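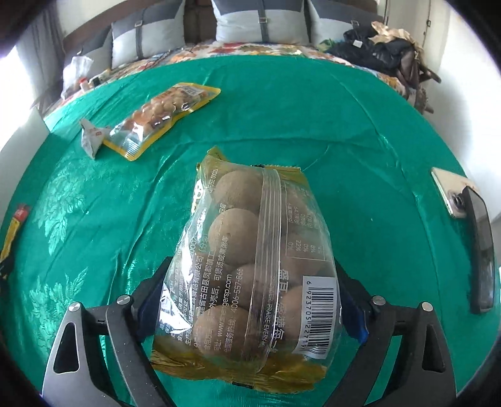

Zutcombe's Wednesday market is staying put after all

2 min read

Search this site Go

Good news for those of us who do half our shopping off folding tables: the Wednesday market in Zutcombe isn't moving to the parking lot behind the bus station. The town said this week it's dropping the plan, and I may have cheered a little in the dentist's waiting room.

The move was meant to free up 46 parking spaces on the square. Stallholders hated it, and so did the coffee place on the corner (Clulletti, best almond rolls in town, go early). A petition left on their counter picked up 148 names in its first week and about 300 by the time it was handed in.

We use cookies to remember your settings. Accept / Manage

So the stalls keep their spots, and the rent stays the same until December. After that it's up for review, and I'd bet on a small bump. The Vũ grocery stall, where I buy my dried fruit and far too many noodles, is keeping its place by the fountain. I asked! There'll also be two new tables on the library side, one for bread and one for secondhand tools.

The one change is the hours. Setup now starts at 6 a.m., and everything has to be packed up by 1:30, half an hour sooner than before. Late risers, sorry, that includes me.

Get our weekly newsletter. Enter your email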